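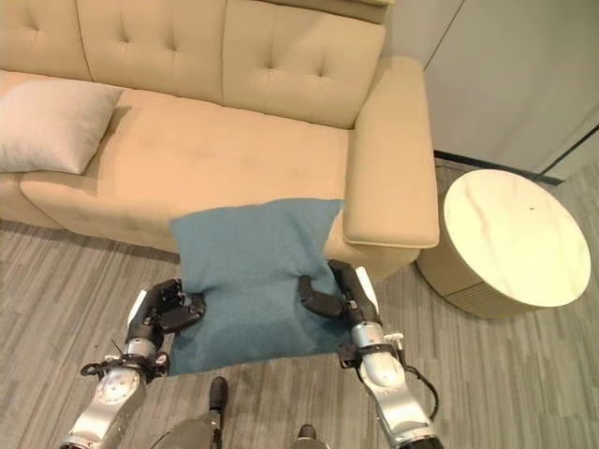

# Let the Robot Drop the Pillow

I went to the Tosau open day on Thursday, June 26, 2025, and spent most of my visit watching a robot deal with a blue pillow. I think it was the best public demonstration of a robot I've been to, and I think a lot of the people who were there with me would say it was the worst.

Tosau rents the ground floor at 1795 Darkanum Road, in a building that used to be a furniture showroom. The company works on software for household robots. The robot itself goes by Patrício, which was the name of somebody's landlord, and it has two arms, two legs and two black hands with jointed fingers. It works in a corner set up as a living room. There's a beige sofa with tufted back cushions, a round side table with a marble-patterned top, and a gray floor. Visitors stood behind a strip of tape. There were 80 of us signed up, let in by groups, and each group got one session.

The job on the schedule was "tidy the sofa." In practice that meant the pillow. Patrício was supposed to find it, take it between both hands, bring it to the sofa and set it down. A person would do this while thinking about something else. The robot took long enough that a man near me went out to feed his parking meter and came back before the first try was over.

Tadeo Sepúlveda, who ran our session, had a short way of talking that I liked. He told us the task, told us the robot had done it well on Tuesday and badly that morning, and then stopped talking and let it run. No music, no screen with a logo. When someone asked what the success rate was, he said he'd rather we watched and made up our own minds, and that he would stay after and go through the numbers with anyone who cared to see them.

The first try failed. Patrício got hold of the pillow, lifted it, and lost it before it got to the seat. The second try worked, although the pillow ended up on its face and half under the armrest side of the seat, where I wouldn't have put it. The third failed in a new way. The hands came together too low and pushed the pillow along the floor. The fourth worked, and it was clean, and people clapped.

So the score for our group was 2 out of 4. I have that written on the back of my parking receipt.

## What the polished version leaves out

A year ago in May I went to a different event, put on by Hokex at a hotel. That robot also handled soft things. It folded a towel and laid it in a basket and the whole room made a noise. It did it once. Then the lights came up and we were given lunch. I wrote a very warm column about it, and I've been uneasy about the column ever since. I had seen one towel folded one time by a machine that may have folded it fifty times that week with nobody looking. I had no way of telling whether I'd seen its usual work or its best day.

I don't accuse Hokex of cheating. Every company shows its best side, and so does every bakery and every school. My complaint is with what the audience is able to learn. After the towel I could tell my readers that folding a towel was possible. After the pillow I could tell them a good deal more. I could tell them that gripping went well and carrying went badly. I could tell them that it makes a big difference how the pillow is lying when the robot starts. I could tell them that when the thing goes wrong, it goes wrong gently, with a pillow on the floor and a machine that stops and waits.

That last point matters a lot if you're a person who might one day have one of these in the house. My mother is such a person. She has bad knees and a small apartment, and picking things up off the floor is the chore she complains about the most. She doesn't care about a towel on a stage. She would want to know what happens when it misses.
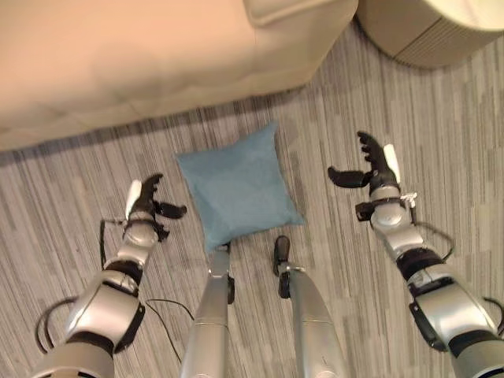

**The tries that went wrong**

A pillow is a hard thing for a robot, and I hadn't understood that before this visit. A box has sides. You can work out where they are and squeeze them, and they stay where they were. A pillow gives way when you press on it. Squeeze the middle and the corners stick out. Squeeze a corner and the weight swings off to the other side. When it's lying flat on the floor there isn't much to grab at all, just a low hump with soft edges.

Seija Nieminen, who works on the hands, explained this to our group between the second and third tries. Someone had asked why they didn't simply pick an easier object. She said an easier object would teach them less. She also said that the hands are fine once they have the fabric properly between them, and that most of the trouble comes in the moment just before, when the fingers are open on either side and the software has to settle on how low to go. Too high and they slide over the top. Too low and they meet the floor.

I watched the third try differently after she'd said that. The hands opened and went down, and I found myself leaning forward along with everybody else. When it failed I knew why it had failed. I can't remember ever leaving a technology event knowing why something had failed.

Some in the group had no patience for any of this. A couple behind me had driven from out of state and said loudly that they could have seen better online. They could have, too. There are many videos of robots doing more impressive things than moving a pillow to a sofa. I've watched plenty of them. I don't think I know anything more about robots than I did before I watched them, apart from which companies hire good editors.

I'll grant the couple one thing. Tosau should have told people what they were coming for. The announcement said "see a home robot at work," and a reasonable person could read that and expect a home robot that works. If you're going to invite the public to watch an unfinished machine, put "unfinished" in the invitation. I said so to Tadeo, and he agreed that the wording had been written in a hurry.

There is a more serious objection, and Boonsong Yimyam made it to me over coffee in the lobby. He spent his working life in a packaging plant and he saw a good many machines come in through the door. He thinks showing failures is its own kind of salesmanship. The audience starts rooting for the machine. They see it drop the pillow, they feel sorry for it, and when it gets one right they clap like parents. He pointed out that I had clapped. He said that in the plant a machine that did its job half the time would have been out on the loading dock by Friday, and that no one would have felt anything about it.

I've thought about this a good deal and I believe he's partly right. I did clap. I did feel something when the fourth try came off, and that feeling had no information in it. But Boonsong also left with the same score I had, and he was able to use it to argue against the machine. He couldn't have made that argument at the hotel. We'd both have had one perfect towel and no grounds for saying anything. If a demonstration gives the skeptic as much to work with as the fan, I'm prepared to put up with some clapping.

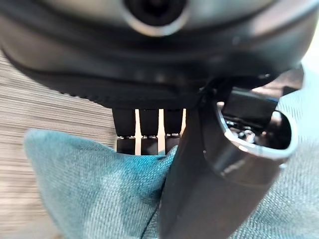 The part of the day I'd most like other companies to copy came at the end, and hardly anyone stayed for it. Tadeo had promised the numbers, and he brought them out. He put a binder on a folding table and let us turn the pages. It had every session for the month, by date, with the tries that worked and the tries that didn't and a line of handwriting next to each one. "Slipped left." "Pushed it." "OK but upside down." Tassanee Phromma, who keeps the binder, stood by and answered questions about her handwriting, which needed it. Our four tries were already in there by the time I got to the last page.

I asked her whether anyone had told her to leave the bad days out for the public. She looked at me as if I'd asked whether she left the bad days out of her calendar.

I'd ask three things of any company that wants the public to come and look. Run the task several times in front of the same people. Say beforehand what it is and what would count as getting it right. And let visitors see a record that goes back further than that day. None of it costs much. A binder costs less than the lunch I was given at the hotel, though I admit the lunch was very good.

The people who write about these events, and I include myself, should start asking for it. I should have asked Hokex to do the towel again. It would've taken a few more minutes, and either answer would have made a better column than the one I wrote. I didn't ask because the mood in the room was good and I didn't want to be the person who spoiled it. Uthai Kaewsai, who edits this page, has heard this confession already and has told me to put it in print, so it's in print.

Tosau plans to hold another open day when the robot has moved on to blankets. Tadeo expects it to go worse than the pillow for a good while. I've signed up, and I've asked my mother whether she wants to come along. She said she would if there are chairs.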